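Frequently Asked Questions: The Night Desk, a memoir by Ettore Bianchini

What is the book about?
Bianchini spent 11 years as a speechwriter and press aide to the governor. The book covers that job, from his first campaign to the day he resigned.
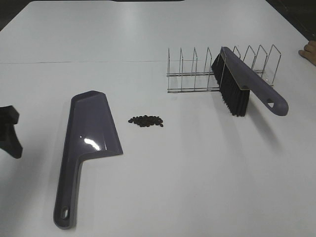 Is it a tell-all?
Bianchini names the people he worked with and prints 17 of his own memos. He also writes about the dull parts of the job. One chapter has him alone in the press room after a budget vote, cleaning up with a dustpan and a hand brush like the ones on the white table.

Which formats are available?
Hardcover, e-book and audio. Irkora publishes all 3. The author reads the audio edition himself.
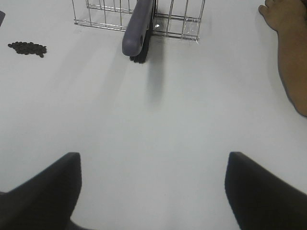 The paperback comes out in January, with a new afterword on the recount.

Can I order signed copies?
Yes. Gaso Books has 100 signed hardcovers, one per customer. Orders placed before noon ship the same day.

Does the author visit book clubs?
He joins by video when he can. Write to the Hoàng Agency with your group's size and preferred time.

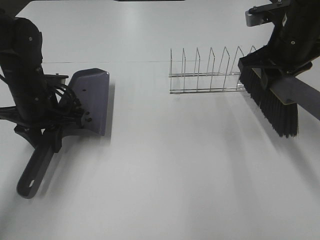 Two arms with cleaning tools, a small metal rack set farther back.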